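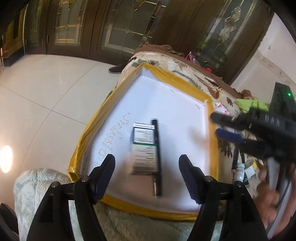

Can you judge a gripper without bolting it to an arm first?
You can get a long way, I think. Holding one in your hand and trying to pick up ordinary stuff tells you a lot about the fingers, the pads and the view from the camera. It won't tell you how an arm will behave once the gripper's weight is hanging off the end of it.

That was my big question going into the open day at Clumimville, and I came home with a much better feel for it (plus a sore thumb, more on that later). I'd signed up back in January for what I thought would be a slideshow and a sandwich. There was a sandwich! But most of the day was hands on, and I loved it.

Our host was Hae-won Ham, who runs the gripper comparisons there and talks faster than I do. She had us skip the intro video and go straight to picking things up. Small stuff mainly, the kind you'd find in anybody's house: a medicine box, a slim black pen, a little bottle with a cap. Anyone who has tried a pen with stiff fingers knows how that goes. You come in a hair too high and close on air, or you come in too low and push the whole tray along.

I got time on 3 grippers, so let me go through them while I still remember.

The Yeon was first and it's the light one. Squeezing it felt like using salad tongs, in a good way. The medicine box was easy, I had it on my second try. The pen was another story. I kept pinching the clip end and it would swing around like a compass needle. Hae-won told me to turn my wrist and come in across the barrel, closer to the middle, and that fixed it right away. Felt a bit silly after that.

Next up, the Ernomness. Heavier, and the trigger has a long pull, so this is where my thumb started complaining. But the closing is so smooth! I could stop halfway and hold there, which I never managed with the Yeon. If you want careful placing I'd pick this one. If you have to use it all afternoon, maybe do some stretching first.

Last was the Lustgate, and I wanted to like it more than I did. Strong grip, nice solid build, and it crushed the corner of my carton. The man next to me had no trouble with it whatsoever, so take my opinion for what it's worth. They quote 42 newtons of closing force for it, and I believe them.

We also looked at footage afterward, and I found this the best part of the day. With a camera riding on the gripper you see your own fingertips coming in from the bottom, and every little wobble you make is right there on the screen. Mine were embarrassing. A wide lens bends the floor tiles into a curve, and I asked if that was a problem. Hae-won said they correct for it later, and she'd take a bent picture with both fingers in it over a straight one that misses half the grasp. She also likes busy backgrounds, printed fabric and blankets and cabinets with fancy glass, because a plain gray bench makes every camera look good.

Working in pairs was fun too. Two grippers over one tray means a lot of bumping elbows and "sorry, you go." We got better once we agreed who had the box and who had the pen.

On money, since somebody always emails me: the Yeon is listed at $2,000 and the Ernomness at $3,000. I didn't get a price for the Lustgate. The person who knew was at lunch, and then I was.

If you go, wear shoes you can stand in and ask to try the pen. Bring something awkward from your own kitchen as well, they're happy to let you have a go at it. I had a garlic press in my bag and completely forgot to take it out, so I've already put my name down for the next one.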